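4. Mechanical build

The handheld gripper was assembled at the shared workshop in Pututmont during March. The design goal was a two-finger tool that one person can carry and operate without a bench supply. The parts list is in Appendix B. Total mass with the battery fitted is 578 g, against a target of 500 g. Most of the excess is in the body, which was drawn with thicker walls than the load requires.

4.1 Fingers

Both fingers come from the same drawing, with the second one mirrored in the slicer. The inner faces are flat. We considered adding a curved pad for round objects but kept the flat face so that the contact area would be easy to calculate. Each finger bolts to a bracket, and the bracket carries the load back to the body. Brass inserts were used where screws have to come out often. The first set of screws, driven straight into the plastic, stripped after a few changes.

Fit was checked on a table with the fingers open and nothing between them.
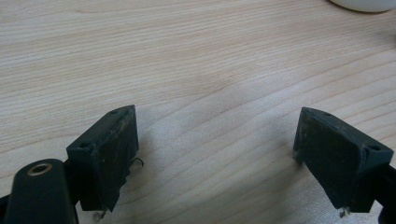 Figure 6. Fingers in the open position. Short wire ends show at both fingers.

The wire ends are a known defect of this version. They can catch on cloth and on thin packaging, and they make the outline of the tool hard to measure. Dewanti Simanjuntak redrew the lower part of the finger with a closed channel for the wire. That part has been printed but not fitted.

4.2 Wear

The finger faces were inspected by eye after 200 open and close cycles on the Nokorow test block. Light scratches and pale flecks were noted on both faces. We did not measure surface roughness, so no claim is made about loss of grip. The Oei rubber sheet ordered as a facing arrived too late for this report.

4.3 Remaining work

- Fit the redrawn fingers and trim all wire ends.
- Reduce wall thickness in the body and weigh again.
- Repeat the cycle test with the rubber facing, using the same block and the same closing speed.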